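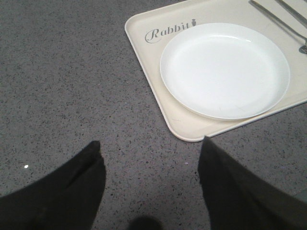 How should a meal tray be set so that it can be carried without spilling?

Place the plate first, near the middle of the tray, and arrange everything else close to it. Heavy items belong over the hands, and tall items belong on the side nearest the body.

Care and Use of Meal Trays
Household Guidance, Waweru Residence Services

These notes apply to the shared kitchens on both floors and to residents who take meals in their rooms. They were revised in July by Silvia Urban and Kiros Nigatu and replace the sheet formerly kept inside the pantry door.

Setting the tray

Set the tray on the counter before anything is placed on it. Trays should not be loaded while held. An empty plate may be put in position first and served at the counter, and a fork and a second utensil may lie beside it on the tray. Cups are filled no higher than 2 cm below the rim. Soup is carried separately.

A plain plate slides easily on a smooth tray. A damp cloth napkin, folded once and laid under the plate, will hold it in place. Paper napkins tear when wet and should be kept for the hands.

Carrying

Hold the tray by its two short sides with the elbows close to the body. Residents using the stairs are asked to leave the tray with kitchen staff, who will bring it up. The service elevator is available until 20 minutes after the end of dinner, except on Monday, when the floors are washed.

Washing

Wash trays by hand in warm water with a small amount of dish soap. Food collects where the rim meets the base, and a soft brush will reach it. Steel wool and scouring powder must not be used — they dull the surface and wear away printed lettering. Tea stains can be treated with a paste of baking soda and water, left for ten minutes and rinsed off.

Faint gray marks on white plates are often traces of metal left by cutlery. The same paste, rubbed gently with a damp cloth, will remove most of them. Plates that are chipped at the rim should be handed to Dagmar Kratochvíl for replacement.

Drying and storage

Stand trays on edge in the rack with a gap between them. A tray stacked while damp will stick to the one beneath it and may develop an odor. The rack in the Cornum kitchen is 57 cm wide and takes trays on their long side only.

Wipe the counter before trays are put down again. Speckled surfaces hide crumbs well, and passing a dry hand across the counter will find what the eye has missed.

Requests for additional trays may be left in writing at the Trarirton desk.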